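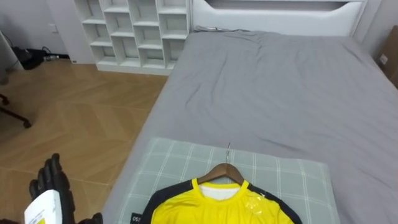
Can a home-built setup steam a shirt without scorching it?
With a low steam setting and a hard limit on how long the head stays in one spot, it can, on most fabrics. Test on something you don't love first.

Sun 22 October

Back on the Pumari garment job, which was supposed to be a March job. Bed is the workbench, pillow is the ironing board, yellow jersey on a wooden hanger is the customer. The Brarnwood bench is nicer but it's under the other project and will be until one of us dies.

Changed since last entry: grip force limit down to 332 (controller units, whatever those are, the Lasteo manual declines to say). At 754 it held on beautifully and would not let go.

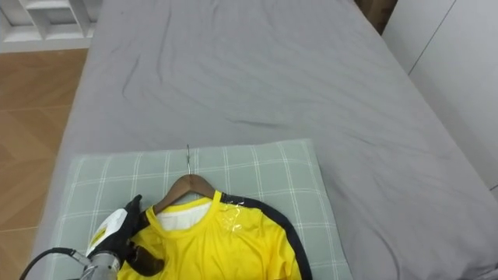

Left gripper at the jersey, hanger hook toward the headboard.

Notes on reach. The pillow gives under any load, so the height I teach is never the height I get. Tried to fix this in software for an evening. A firmer pillow costs less than my evening. Still unbought.

Black shoulder panels confuse the fabric mask, which decides they are shadow and plans around them. Yellow is fine. Left a note in the Peng branch to raise exposure and stop being clever.

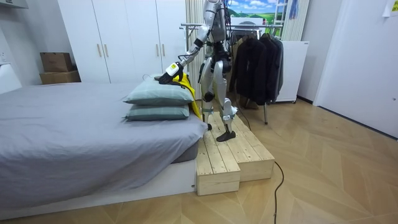 4 min read

Step platform: pine, two levels, unfinished. It creaks when weight shifts onto the front foot and I have decided to call that feedback. Sand the edges before somebody's sock finds them.

Cable across the floor needs a clip or a cover. I wrote this last time too.

Log buffer is set to 1,000 lines, far too short for a full run. Whoever picked that number, it was me.
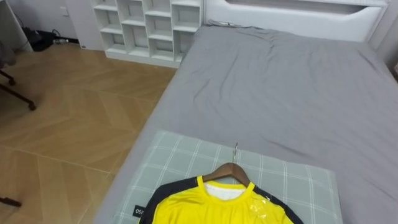
Notebook 4

Hanger reset by hand between runs, hook up, collar square to the pillow. Leave the clear plastic on the chest alone for now; the glare is a useful nuisance for the mask.

To do: buffer, pillow, cable, find out what the force units are.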